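Your earbuds should not need an account

Bought new earbuds last month. The Gondal ones, 503 in black. Good sound, decent battery, fit fine. Then I opened the box insert and it told me to download an app and make an account before the noise canceling would turn on.

An account. For earbuds.

I know, everybody does it now. Speakers, lamps, the scale in my bathroom. But headphones used to be the one thing you plugged in and forgot. My old wired pair lasted 7 years and never once asked for my birthday.

And the app is bad. Wants location, wants contacts, sends a push every morning about a sale. I said no to contacts and it asked again teh next day. There are 1000 reviews on the store page and most of the angry ones say the same thing I'm saying here.

The usual defense is updates. Fine, updates are nice. Put them behind a button, no login. Eltoment does it that way with their cheap over-ear set and the sky hasn't fallen. Press, wait, done.

What bugs me more is what happens later. Company gets sold, server goes dark, and your noise canceling goes with it. Ask anyone who had a Fillurix speaker. Still plays, sort of, but the EQ is stuck on whatever you had the last time you logged in. Mine's stuck on bass boost – my neighbors know all about it.
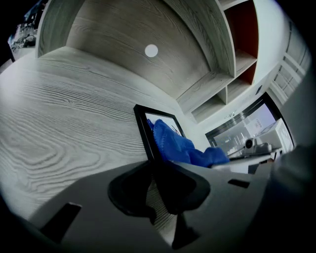 Clullstead Tech Club | Opinion desk

So what do I want? A line on the box, in print you can read. "Requires account." That's it. Let people decide before they pay, its not a lot to ask. Stores could do it too, a little tag next to the price.

I sent mine back. Kept the receipt, paid the shipping, went back to wires until September at least. If you've found a wireless pair that works right out of the box with no sign-up, write in and tell me which – I'll buy them.

Yatziri Bermúdez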